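Spannbettlaken wirft trotz "Knitterfrei" ständig Falten – Materialfehler oder Werbemärchen?

Myrto Deligiannis
November 2021

Ich habe mir von Stunent ein Spannbettlaken aufschwatzen lassen, angeblich "knitterfrei ab der ersten Nacht". Hat 50 Euro gekostet. Nach einer Woche sieht es aus wie jedes andere Laken, das ich je besessen habe.

Das Bett, um das es geht: 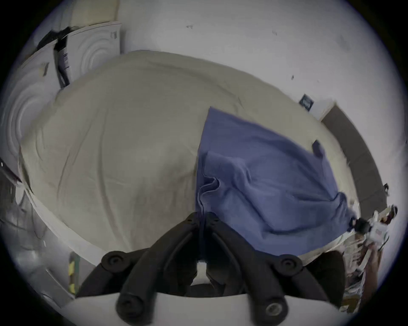
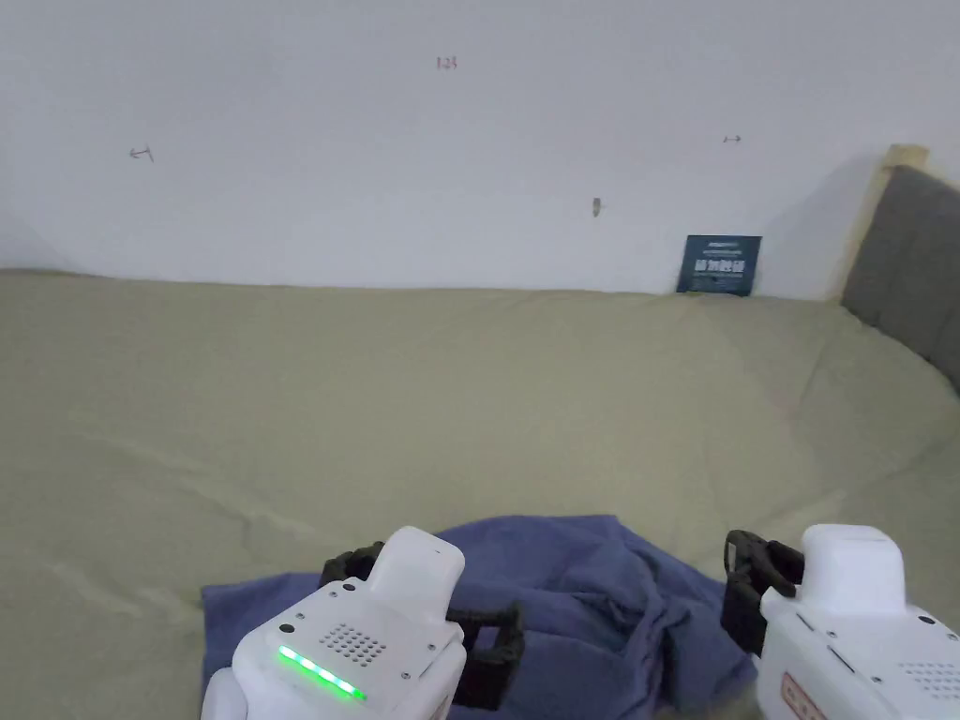
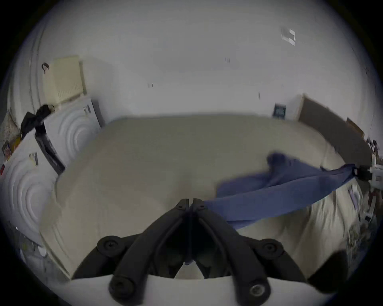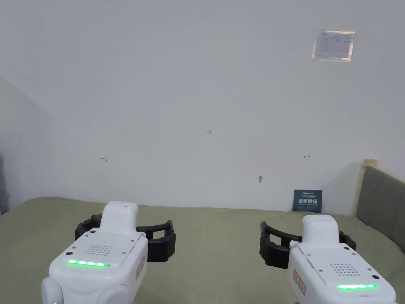
Was ich schon probiert habe

Waschen bei 40 Grad, waschen bei 60 Grad, weniger schleudern, feucht aufziehen. Der Kundendienst rät zu einem hauseigenen Pflegespray, das natürlich extra kostet. Glaubt ihr an so etwas? Und gibt es überhaupt Stoffe, die glatt bleiben, wenn man normal darin schläft? Bügeln werde ich ein Bettlaken jedenfalls nicht.

Tiago Patrício
601 Beiträge

"Knitterfrei" ist meines Wissens kein geschützter Begriff, da würde ich nicht viel drauf geben. Meistens liegt es an der Größe. Miss mal die Höhe der Matratze samt Topper und vergleich sie mit der Steghöhe auf der Packung. Ist das Laken zu groß, kannst du waschen, wie du willst, es liegt nie straff. Jersey mit Elasthan zieht sich besser glatt als reine Baumwolle, fühlt sich dafür nach Badeanzug an – muss man mögen. Das Spray kannst du dir sparen, bei mir hat Wasser aus der Sprühflasche denselben Effekt gehabt, nämlich bis zum nächsten Morgen.

Macarena Troncoso

Lakenspanner!! Habe 4 Stück seit April, hält bombenfest.

Josué Vasconcelos

Bei Spannern wäre ich vorsichtig, meine haben den Gummizug ausgeleiert und eine Ecke eingerissen. Ich würde das Laken reklamieren und mich auf den Werbespruch berufen. Ob der Händler mitspielt, ist eine andere Frage. Meiner wollte es nur ungewaschen zurück, und wie man dann merken soll, was die Wäsche damit macht, konnte er mir nicht erklären.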